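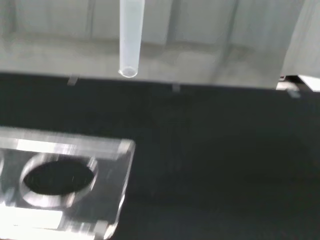

Open end of the tube, gray panel behind. Attachment posted by T. Fairweather.

Facilities and Laboratory Support Forum > Benches and Storage > Tube left uncapped between sessions

tfairweather
Bench users are asked to comment on the following before the January revision of the room rules. Section 7 states that plastic tubes are to be "stored closed." It does not say whether this applies to a tube that will be used again the same day. The tube in question is the narrow frosted type with an open rim. I would like one practice for both rooms.
Tegan Fairweather, Room Scheduling

z_hao
Our group reads "stored" as meaning returned to the drawer. A tube in use between two sessions is not stored, and we do not cap it. We go through some 200 of these in a term and have had no complaint.

Tamer Masri
I must disagree with the previous reply. An open tube collects dust whether or not the user intends to return to it. The Hullerier building adopted a rule of 2 hours, after which an open tube is discarded. I would support the same wording for our rooms.

z_hao
The Hullerier rooms have a different air supply, and their users work with powders. I do not object to a time limit in principle. I do object to discarding. Could an open tube be moved to the rinse tray instead?

yiran.meng
Rinsing is not suitable for the narrow type. Water stays on the inner wall and the tube takes most of a day to dry. Please also note that stock is ordered through Dollow and the last count, taken on Wednesday, was 1,436. Supply is not the difficulty.

Tamer Masri
Thank you. In that case I see no reason to keep them.

t.cetinkaya
A separate point on the panel in the attachment. The smooth gray type shows every smudge, and the current rules do not assign the wiping of it to anyone. The paper towels we have leave lint along the lower edge and on the small tabs there. I ask that this be added to the revision.

tfairweather
Noted, and it will be listed as its own item. On the original question, I will circulate two versions of Section 7, one with the time limit and one without. Replies should be posted in this thread and not sent by email.

z_hao
Please record my group as in favor of the version without.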